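Truvum recalls 303-series bath mixers over hot water fault

Plumbing supplier Truvum has recalled its 303-series thermostatic bath mixers after tests found that the temperature stop can slip during normal use, the company said in a notice to retailers in March.

The fault lies in a retaining clip behind the control handle. If the clip works loose, the handle can turn past the safety stop and deliver water hotter than the set limit. Truvum has received 8 reports of the problem and no reports of injury.

"The valve body itself is sound," said Joana Azevedo, technical manager at Truvum. "The clip was changed last year to a thinner part, and that part does not hold."

The recall covers mixers sold through Melnychuk stores and fitted by contractors in the Zeltivov housing development, where 200 units were installed. Mixers with a brass clip are not affected.

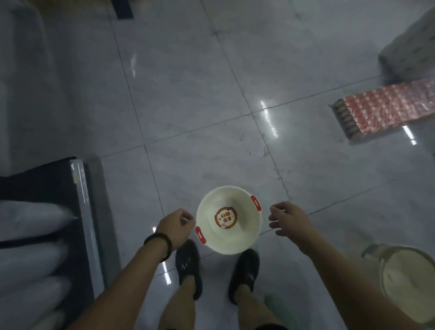 Owners are advised to fill baths and basins with cold water first and to check the temperature before use until the clip is replaced. The replacement is free and takes two visits — one to inspect the valve and one to fit the part.

Clive Entwistle, who manages repairs at Zeltivov, said inspections would start with homes where young children live. Melnychuk has removed the remaining stock from sale.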